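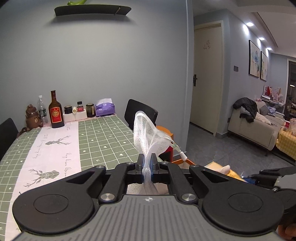

Leonor Fonseca thinks the sour taste in the last loaf comes from the rye and that the long rest has nothing to do with it. She wrote as much in the margin of my previous page. I don't agree yet, but I changed only the rye this time so we can find out.

2021-10-26, bread and broth notes

Loaf 4, from the Amaral card. The card says "flour to feel," "warm milk, one cup or the blue cup," and "bake till done." The blue cup is long gone. Thandeka filled a coffee mug of the same period at her mother's and got 200 ml to the brim, so I'm using 200 until someone has a better idea.

What went in:

- white flour, 420 g
- rye, 80 g (was 160 in loaf 3)
- milk, 200 ml
- water, 110 ml
- salt, 9 g
- dry yeast, 4 g
- caraway, one teaspoon, crushed

Kneaded by hand for twelve minutes. Dough was tacky at first and cleaned the bowl by the end. First rise took an hour and fifty minutes on the counter, which is slower than loaf 3. The kitchen was cooler and I didn't correct for it. Shaped, rested forty minutes, baked in the covered pot, lid off for the last fifteen.

Crust good, a bit thick on the bottom. Crumb closer than I'd like. Sourness nearly gone. Score one for Leonor, though with the cooler rise I would call it half a point. Loaf 5 should go back to 160 g rye with the same short rest.

The caraway is too loud. Laurinda Guerreiro says her aunt toasted it and then picked most of it out, and that the card leaves this off because everybody in the house knew it. Try half a teaspoon, toasted.

Word on the card after "salt": I read it as "lard." Gediminas reads it as "last." If it's "last," then salt goes in at the end of kneading, and there is no fat in the dough at all. Look at it again in daylight. The scan at 80 percent was no help.

Broth, second attempt at the Zidov soup. 3000 ml water, two pounds of shin, one onion burned on the cut side, carrots, no celery. Skimmed twice. Held just under a simmer for four hours. Strained and weighed it afterward: 2658 g. Clearer than the first batch and a little thin. Salted by the bowl, so no figure for that.

To do:

- ask Thanasis Koutsoukos if he still has the second half of the soup card
- buy caraway, the old jar is nearly empty
- put a tray under the pot for loaf 5
- freeze half the broth flat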